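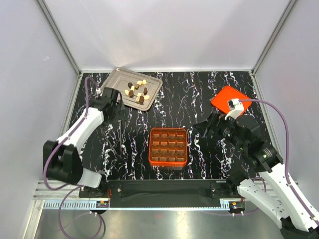
Hidayat 糖果工坊 十月礼盒例会纪要

时间:十月,下午两点通知,两点二十开始
地点:二楼小会议室(投影仪仍未修好,材料改为传阅)
主持:Juwita Subramaniam
出席:Darmawan Wibisono(生产)、Irfan Mandagi(包装)、Jummai Fashola(销售)、Areeba Durrani(品控,兼记录)
缺席:无。有人迟到,本人要求不写名字,记录人同意,条件是下次由他带咖啡。

一、上次会议遗留事项

1. 上次决定由 Irfan 找盒子供应商 Vimow 确认内托能不能换颜色。Irfan 说对方回复很快,内容是“可以讨论”。他追问可以讨论是不是可以换,对方回复“可以继续讨论”。目前按原色走,棕橙色内托不换,本条关闭。

2. 标签错字。“榛果”印成了“臻果”的那批标签已停用。Jummai 问停用是不是等于扔掉,Darmawan 说放在仓库里。Jummai 说那就是没扔。Juwita 请他本周扔掉。

3. 冷藏间温度记录本的笔又不见了。Areeba 第三次申请用绳子拴住,本次批准。

二、Senia 礼盒的装法

这一条占了会议一大半时间,按发言顺序记。

Juwita 先把盒子放在桌上,说客户催得紧,今天必须把十六格怎么装定下来,别再像上回那样讨论到五点然后决定下次讨论。

Darmawan 的方案是深浅相间,像棋盘,横竖都错开。他认为开盖第一眼好看,装盒的人也容易记。Jummai 同意好看,但指出棋盘要求深色和浅色各占一半,而我们白巧一向做得多,黑巧一向做得慢。Darmawan 说那就多做黑巧。Jummai 问什么时候。Darmawan 翻了翻排班表,没有继续发言。

Irfan 提出按行分:一行一个口味,四行四种,说明卡也好写。Areeba 反对,理由是我们的形状不统一,方的、圆的、椭圆的、还有带尖的,同一口味里也有两种模具。整行放下来高矮不齐,合盖以后矮的会在格子里跑。Irfan 说可以垫纸。Areeba 说垫纸的话每盒多一道手工,旺季谁来垫。众人看向 Irfan。Irfan 表示撤回垫纸的提议,保留按行分的提议。

Jummai 转达 Brakeo 采购的意见:他们员工拿到礼盒以后习惯先把白的挑走,剩下的黑巧放在茶水间没人动,希望“视觉上丰富,口味上均衡”。Juwita 问这句话具体是要几颗白的。Jummai 说她问过,对方说相信我们的专业判断。

Juwita 拍板如下:
(1)四个角放深色方块,方块抗碰,角上最容易磕。
(2)中间四格放白巧,带尖的那款放在这里,尖头统一朝盒盖开口的反方向。Irfan 问盒盖是直接盖上去的,哪一边算开口。讨论片刻后改为:尖头统一朝贴标签那一边的对面。
(3)其余八格由 Darmawan 根据当天产量安排,深浅都要有,不许全用同一款填满。Darmawan 问“都要有”是否有最低数。Juwita 说每色至少三颗。
(4)椭圆的一律横放。Areeba 请求记录:她上个月就说过横放。已记录。

三、摆盘与操作台

Areeba 汇报品控看到的问题。巧克力脱模后倒在金属托盘上,常常挤在托盘的一侧,深的浅的、方的圆的混在一起,另一侧空着。装盒的人从堆里翻找,互相磕碰,白的沾上棕色印子,上个月退回来的样品里这类最多。

Darmawan 说托盘本来是要摊开的,赶时间的时候就堆了。Areeba 问什么时候不赶时间。Darmawan 说淡季。Jummai 说去年淡季他也这么说。

决定:
(1)每盘上台前先摊开,颗与颗之间留一指宽。谁的一指由 Darmawan 定,定了以后不要每班换人量。
(2)深色和浅色分开放在托盘两头。若只有一个托盘,白的靠里,深的靠外,拿的时候先拿里面的。
(3)盒子放在操作的人正前方,盒盖放远一点,别垫在盒子下面,也别拿来当临时托盘。Irfan 问最后半句指谁。Areeba 说没有指谁。Irfan 说那他以后不这么放了。
(4)台面选黑底白纹那块的时候,Jummai 说过拍产品照好看,现在大家也认为好看,但可可粉掉上去不明显,白色碎屑又很容易当成花纹漏擦。改为每装完一批整面擦一遍,不再凭眼睛决定擦不擦。
(5)手套:装白巧和装黑巧之间换一副。Darmawan 认为费手套,Areeba 认为费白巧。Juwita 支持后者。

四、盒子本身

Irfan 把到货情况说了一下。Vimow 这批橙红色方盒到货 2,931 只,和送货单一致,这在双方合作史上属于首次,Juwita 要求写进纪要以示鼓励。

拆包抽查中有 23 只盖子偏紧,盖上以后要用两只手才打得开。Jummai 觉得紧一点显得高级。Areeba 当场让她打开一只,她打开了,巧克力样品有两颗跳出格子,其中一颗由 Darmawan 接住并吃掉。偏紧的单独放,Irfan 去谈换货。

内托的格子底部较小,上宽下窄,圆的放进去会坐得住,长方块放进去有时是斜的。Irfan 建议长方块立着放。Areeba 说立着会顶盖。Irfan 说深色那款矮一点,不会。双方各执一词,会上没有尺子。会后由 Irfan 拿尺子量,量完发群里,只发数字,不发感想。

关于颜色:Juwita 转述老客户的评价,说盒子像消防栓。Jummai 认为这说明辨识度高。不改。

五、Brakeo 订单

Jummai 通报,Brakeo 确认首批 798 盒,十月内交齐,分两次送。对方另外问能不能在盖子上烫他们的标志。Irfan 说盖子是平的,烫是能烫,加工时间要另算。Juwita 问另算是多久,Irfan 说他可以跟 Vimow 讨论。鉴于第一条第 1 款的经验,Juwita 建议先报贴纸方案,Brakeo 同意就贴,不同意再谈烫印。

对方还希望每盒附一张手写卡片。会场安静了一会儿。Darmawan 提醒大家他的字别人看不懂。Areeba 提醒大家她的字看得懂,但是她不写。结论:报价里写“印刷卡片,手写体”。

过敏原说明要放在盒内还是贴盒底,Areeba 主张贴盒底,因为盒内那张常常跟着说明卡一起被扔。通过。文字由她校对,包括“榛”字。

六、样品盒

下次会前要装出 9 只样品盒,按第二条的装法,用正式盒子,不要用偏紧的那些。三只给 Brakeo,两只拍照,两只品控留样,剩下两只放在会议室供讨论。Darmawan 问供讨论的讨论完以后怎么处理。Juwita 说到时候再看。Areeba 请求记录:上次供讨论的样品在讨论开始之前就空了三格,至今没有人承认。

拍照由 Jummai 负责。她要求装盒的人先把巧克力表面的指印处理好,Darmawan 说戴手套哪来的指印,Jummai 出示了手机里上次的照片。Darmawan 说会留意。

七、其他

1. 操作间靠里那面墙反光厉害,下午拍照总有一片亮的。Jummai 想挂块布,Areeba 不同意在食品操作间挂布。改为上午拍。

2. 茶水间的微波炉请勿用来化巧克力。Juwita 没有点名,但读这一条时一直看着同一个方向。

3. 有人提议例会改到上午。表决两票赞成,两票反对,主持人弃权,理由是她想早点散会。维持下午。

待办

Darmawan:排出其余八格的每日装法;定下“一指宽”;扔掉错字标签;督促整面擦台。
Irfan:量长方块高度;换 23 只偏紧的盒子;给 Brakeo 出贴纸小样。
Jummai:把装法图发给 Brakeo,措辞请避免“可以讨论”;约上午的拍照时间。
Areeba:过敏原文字;白巧黑巧换手套的提示牌;买绳子。
Juwita:签字,并向老板解释为什么样品预算里有“供讨论”一项。

三点五十散会。带咖啡一事由当事人会后再次确认,他说记得。

记录:Areeba Durrani
审阅:Juwita Subramaniam(批注:第四条 Darmawan 吃掉的那颗算样品损耗,请补登记。)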